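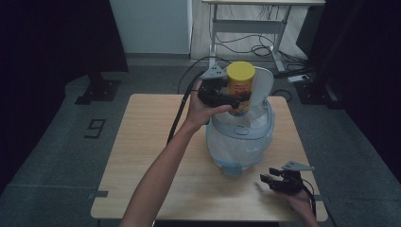
A yellow-lidded canister on its way into the small blue bin.

Print this article | E-mail this article

Birsen Sezer throws things away for a living, or at least she tells other people to. She clears kitchens in Horkthorpe, one shelf at a time, and she has strong feelings about canisters.

"People will part with a sofa before they part with a tub with a good lid," she says. "A sofa is a decision. A tub might come in handy."

Her own kitchen holds five of them, which she considers a sensible number and her husband considers a provocation. Before she started clearing there were 13. She can tell you where each of the others went, and I made the mistake of asking.

Her method begins with the bin, a little tabletop one with a flip-up lid. She wants it on the table, at elbow height, with a bag already in it.

"If the bin is under the sink, you have to walk to it," she says. "On the walk you start remembering things. You remember the soup you made with that stuff. By the time you get there you're putting it back in the cupboard."

The bag should be a size too big and folded well over the rim. Snug bags slide down, she says, and then you are fishing around in the bottom with a fork. Everything else comes off the table first, including the fruit bowl, the mail and any coffee belonging to a journalist.

I ask about recycling. She sighs — she gets this a lot — and says to check what your own town takes, then rinse and sort when the table is clear. "First you find out that you can let go of it. Then you find out where it goes."

And the labels? She never reads them past the date. One client, she says, spent three hours on a single shelf, reading recipes aloud.

Before I leave she looks into my bag, uninvited, and takes out an old mint tin. I say it might come in handy. She opens the lid of the bin and waits.

COMMENTS

Güven Yaman: Did you get the tin back?

Hoi-yan Tsang: Tried the bin on the table last night. My kids thought it was dinner.

Sinan Yurt: Five is still too many. I have one and it's full of lids.

Print | E-mail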